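Hanging a heavy picture on an old plaster wall

bonholm_107
I moved in January and my wall is old plaster. The picture is 19 pounds with the frame. My neighbor says one nail is enough. Is he right?

Kaplan
One nail, no. Use two hooks, placed apart, and the picture also stays level. I wrote a longer answer on this in thread 357.

hundosent
I don't agree with Kaplan. In my house one good screw in the stud has held a mirror for years. Two hooks in weak plaster are still weak plaster.

Kaplan
If he finds a stud, fine. In old walls you often don't.

Fares Haddadin
Both can be correct - it depends what is behind the plaster. Please knock first and then drill a very small hole where the frame will cover it. Also think about the height. Mine is a mountain view in a thin dark brown frame, and I like it high on the wall.
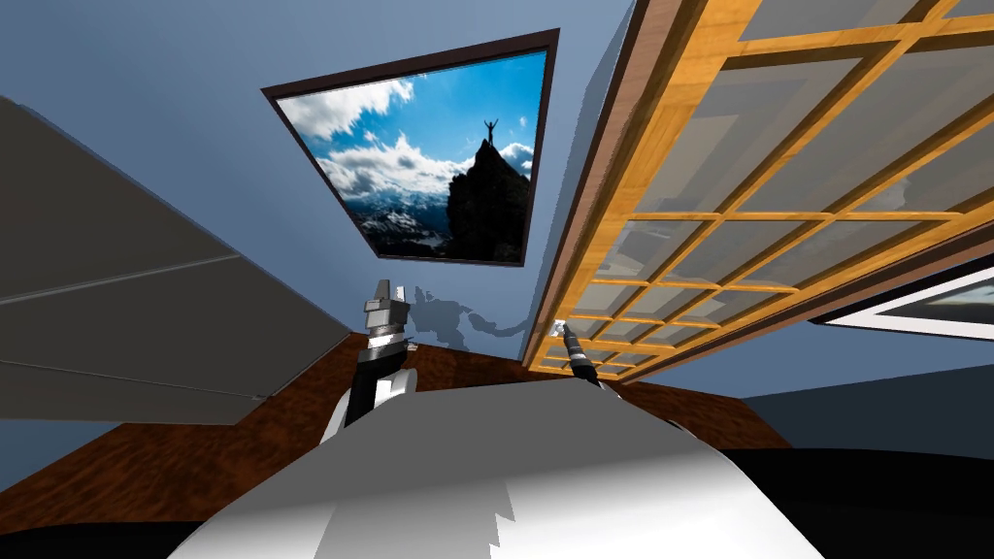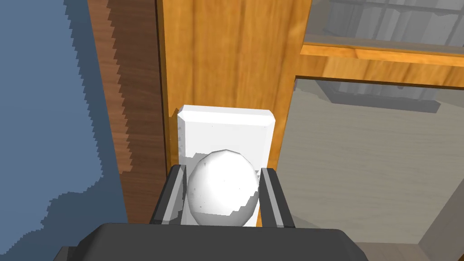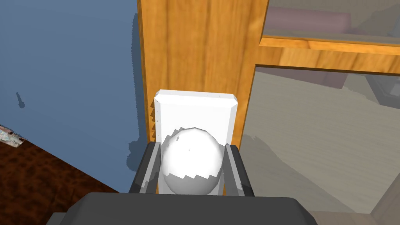
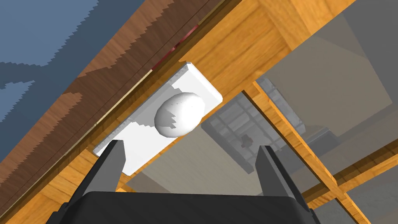

For the height I would ask a second person to hold it while you look from the door. Mark with pencil, not pen, because pen comes through the paint later.

bonholm_107
Thank you. I will knock tonight.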